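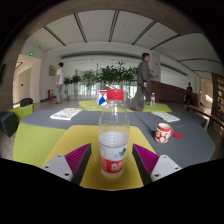 Fig. 1. Open pads either side of a water bottle, before the grip.

4. Working in shared spaces

Sections 1 to 3 got your handheld gripper charged, calibrated and talking to the recorder. Now you get to take it out of the lab, and that's where most of the rules live. I'm Kumudini Ekanayake, I wrote the first version of these for our crew at Panimthorpe, and Arif Cassim has been poking holes in them ever since (he's usually right, the bugger). They apply in foyers, lunch areas, libraries, anywhere people are coming and going while you work.

4.1 Before you pick anything up

1. Get permission from whoever runs the building, in writing. An email is fine. Keep a copy on your phone so you can show it if someone wanders over and asks.

2. Put the A4 notice at each entrance to the area. It says what's being recorded, who to contact and how to have footage removed. Eye height, please, and never taped over an existing sign.

3. Walk the area once with the gripper switched off. Find the exits and the path people naturally take between them, then pick a table that isn't on it. Your bag and charger go under a seat or on one, well away from that path.

4. Check the pads. You want the ridges clean and all four screws snug in each finger. A loose finger will still close, it'll just close crooked, and you'll be throwing out a whole session once you see the width readings.

5. Choose your objects. Stick to our own kit or things you've been told you can use. If there's a mug or a bag nearby and you don't know whose it is, leave it where it is and work around it.

NOTE: Bottles are great starter objects, but screw the cap down properly first. A part-full one shifts its weight as you tilt it, so log the fill as low, half or high in the Storau sheet before the first take.

4.2 Doing a take

6. Stand the object on a flat bit of table, at least 20 cm in from the edge. Where two surfaces meet, keep the base entirely on one of them.

7. Open the fingers all the way and come in level, with the object between the pads and a gap on both sides. Pause there. I count to three in my head, which gives the Arach software a clean start frame to trim from.

8. Close slowly until both pads touch, then a touch more. For thin plastic, stop as soon as you see the wall start to dent.

9. Lift, move, set down, open, back away. Do 10 takes, then change the starting position. Really change it! Shuffling the thing over by a finger's width gives us the same data twice.

CAUTION: Keep your free hand clear of the pads while the trigger is live. It won't break a finger, but it'll give you a decent pinch and you'll drop whatever you're holding.

CAUTION: If someone comes within arm's reach, stop and lower the gripper until they've gone past. Never ask people to detour around you. They were using the space first.

4.3 People in the recording

The lens is very wide, so it picks up far more of the room than you'd expect from looking at the table. Folks in the background are allowed as long as the notices are up and the footage goes through the Dimaculangan blurring step before anyone labels it. Close-up faces are another matter. Mark the take "P" in the sheet and we'll delete it. Same goes for any screen or paperwork you can read on playback.

If someone asks you to delete a recording of them, say yes, note the time and tell me that afternoon. No debating it on the spot.

4.4 Packing up

10. Switch off, fit the pad covers, then wipe down the table.

11. Collect your notices. All of them, including the one by the back door that Arif forgot in November.

12. Upload before you leave if the wifi's any good. The card fills at 200 takes and it won't warn you.

Cleaning and pad replacement are in Section 5.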